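Trellside Paper Crafts Programme
Speaker notes: Rolling and shaping thin paper
Session given 2021-07-04, revised text

Opening (keep to two minutes)

Welcome members and thank the Koskela reading room for the use of its projector. State the purpose of the talk: to set out how a flat sheet of thin paper is rolled into an upright cylinder and how it should be held while it is worked. Remind the audience that handouts are available in large print.

Slide 1. The rolled sheet

Pale green is the colour adopted for teaching, as shading shows up clearly on it. 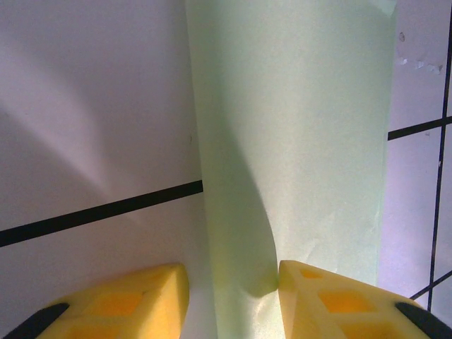 Members are advised to choose a paper with a little texture. A very smooth sheet tends to slide open before the edge can be fixed. The sheet should be held low down, with light pressure. Firm pressure will leave a crease, and a crease in thin paper cannot be fully removed. Allow the audience to handle the sample sheets (17 in the box, please collect them afterwards).

Slide 2. The work surface

A tiled surface is recommended. It wipes clean, and the lines between the tiles serve as a guide when squaring up a sheet.

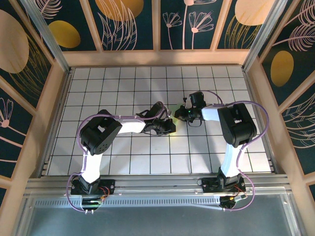 Side light is preferable to light from overhead. Ask members to clear the surface before starting and to keep spare paper elsewhere. Mention that the Warnadero pattern book gives a full page to the arrangement of the table.

Slide 3. Other shapes

The wedge is taught after the cylinder. It should be supported from both sides until it is steady.

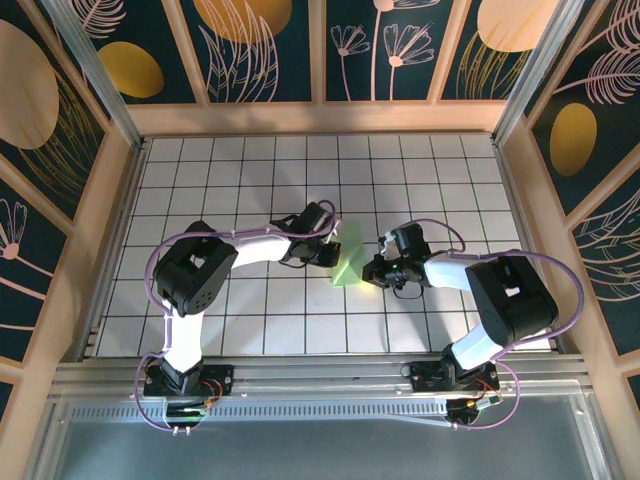
Translucent material shows every fingermark, so clean hands are essential. Beginners should allow 15 minutes for a first attempt.

Closing

The Galadel course resumes in December. Enrolment forms are on the table by the door. Take questions.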